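Polon: second progress report to the Zovevis Film Fund

Feature film, horror, in production

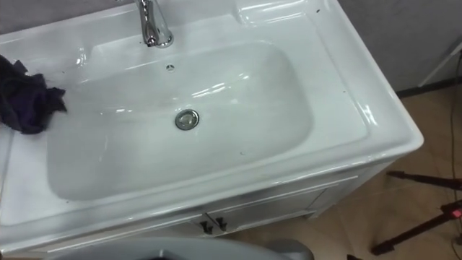 White ceramic sink with chrome faucet, on a white vanity cabinet.

Where we are

Principal photography on Polon is past the halfway mark. Main unit has finished 12 of the planned shooting days, all of the farmhouse interiors are done, and the night exteriors at the quarry are next. We lost 2 days to rain in the first week and made one of them back by moving the attic dialogue forward. The other will come out of the reserve.

Script

The draft dated in your file has been replaced. The changes are in the last act, where the second visit to the chapel is gone and the sister now finds the letters at home. This takes four pages out and saves one location. The ending is the same as in the draft the fund approved. Fendier, our sales agent, has read the new pages and asked for no further changes.

Cast

All speaking roles are filled. The part of the neighbor was recast before the shoot for scheduling reasons and the fee is the same. The child actor's hours are limited, so her scenes have been grouped into morning blocks. One Saturday was worked under the overtime terms in the crew agreement.

Creature and makeup effects

The full suit was delivered and used on set for two nights. The head piece was too heavy for long takes and the workshop has rebuilt the inside with a lighter shell. The performer can now wear it for a full setup without a break. The second stage makeup still needs a camera test. We had planned to do this before the quarry nights and still expect to.

Post-production

The editor started assembling in the first week of the shoot and has cut seven scenes. Pan, the visual effects house, has received plates for the hallway sequence and returned early versions of the shadow shots. They are usable for the assembly but the movement is too smooth, and notes have gone back. No composer is signed. Two have sent sketches.

Budget

Spending is within the approved total. Transport is over its line because of the extra trips to the quarry, and set construction is under by a larger amount after the chapel was dropped. We would like to move part of the construction saving to transport and will send the request form separately. The reserve has not been used for anything except the rain day.

Next steps

Quarry nights, then the hospital corridor, then pickups. We expect to wrap in August and show the fund a rough cut after that. The third installment of the grant is due on wrap, and the cost statement will come with the next report.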